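How to Score Your First Club Cricket Match

Scoring is the best seat at any cricket ground, and you can learn the basics in an afternoon! I picked it up at Ilbridge one damp May with a borrowed book and two pencils, and I've loved it ever since.

Start before the toss. Write both team lists in ink if you're brave, pencil if you're like me, and leave room next to each batter for how they got out. Then find the other scorer and sit together. You'll be checking totals with each other all day.

Every ball gets a mark in the bowler's box. A dot means no run, a number means runs off the bat, a plus sign is a wide and a circle is a no-ball. Put the same runs next to the batter's name, then cross them off the running total. Bowler, batter, total -- say it under your breath until it sticks.
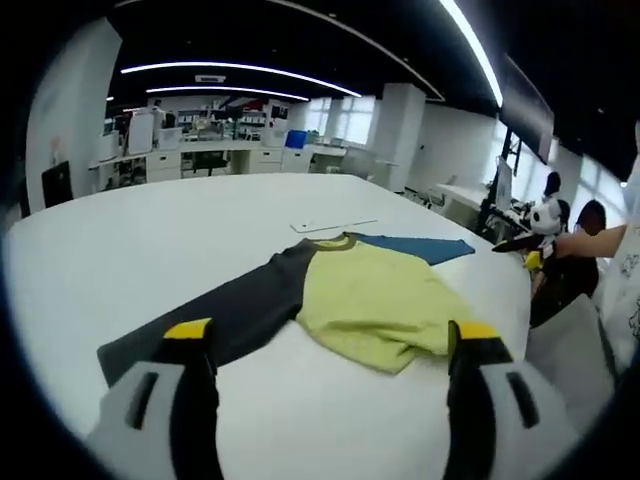
At the end of each over, add up the bowler's runs and compare with your neighbor. If you're out by one, look at the extras first. Leg byes go to the team but never to the batter or the bowler, and I still slip on those when Plollham send in their quick bowlers.

Wave or raise a hand every time the umpire signals. They'll wait for you, so take your time!

When a wicket falls, note the score, the batter and the over right away. My longest day was a two-innings game with 455 runs in it, and the books matched to the run. What a feeling that was -- I bought a new eraser to celebrate.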